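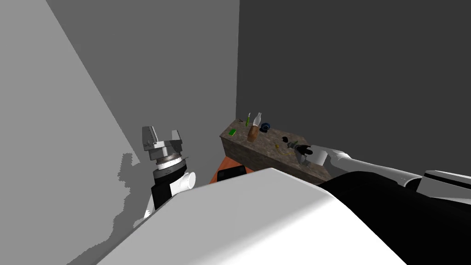
Can It Clear a Counter Yet?

A gallery from the Jelow kitchen simulator, with words by Colleen Kowalchuk

Every October I get the same question from my sister-in-law, usually over a sink full of dishes, and it goes something like this: you write about robots all year long, so when do I get one that does this for me? I have been giving her vague answers for so long that this time I decided to spend a few days with people who work on it and come back with something better. I'm not sure I managed, but I did come back knowing a good deal more about counters.

The people are Amrit McKinnon and Chantal Carrier, who run a small outfit called Jelow out of two rooms over a bakery (the smell is wonderful and I don't know how they get anything done). Most of their household work happens in a simulator, where a robot can knock over the same bottle 2,000 times and there is no glass to sweep up. Their robot has two arms and a very simple pair of hands, each with two fingers that open and close, and the job they have set for it is the one my sister-in-law would like done after supper: take what's on the counter and put it where it belongs.

A counter sounds easy until you try to write down what is on it. There might be a bottle with a narrow neck, with a vase right in front of it, and a bowl a little farther along, and then a thin cable curling over the top that you and I would move aside without a thought. Amrit told me the bowl used to be his favorite and the cable has always been his least favorite. A bowl keeps its shape when you pick it up. A cable goes wherever it likes, and it will happily bring something else along with it.

Both fingers open, and no object between them. Chantal likes to look closely at moments like this one, before the hand has committed to anything, since so many of the mistakes begin with an approach that was a little bit off.

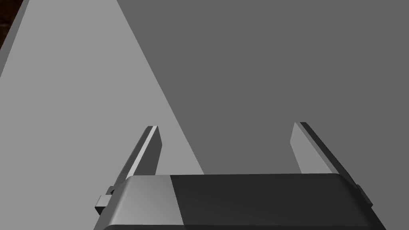
Jelow Quarterly, Issue 47

I asked her how a hand this plain could ever manage a kitchen, and she laughed and handed me a pair of salad tongs. Try it at home, she said, and I did – I cleared my own breakfast table with tongs in each hand on Monday, and it took me most of a cup of coffee. Mugs were fine once I learned to go for the handle. The butter knife lay flat against the wood and I never did get it up without sliding it to the edge first. Garnet MacDonald, who tests grippers for a parts maker called Doucette and was visiting that afternoon, says the slide to the edge is exactly what he would have tried too, so I felt a little better about it.

Small, slim things are a chore all their own. A green and black pen shape stands tip up between black pads, under a stone-patterned slab, with a yellow cable arcing by and a speckled blue shape off to the right. You would want a steady hand for working in among all that, and you would want to know where your elbow was, too.
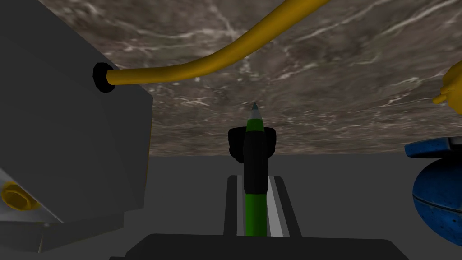

So, Would I Buy One?

Not this year, and Amrit would tell you the same. He thinks a machine that puts away a known set of dishes in a known kitchen is close enough to plan for, and that a machine you could turn loose in my kitchen, with the junk drawer open and the dog underfoot, is a good way off. Shop floors are likely to get there sooner. Things on a packing bench tend to be where they were yesterday, which has never once been true of my scissors.

Chantal is the more hopeful of the two. She wants to try folding dish towels next, and she has a bet going with Garnet over it, with a loaf from downstairs as the stakes.

Next issue: Hendrik Vandenberghe visits the Monetine warehouse and tries to keep up with the night shift.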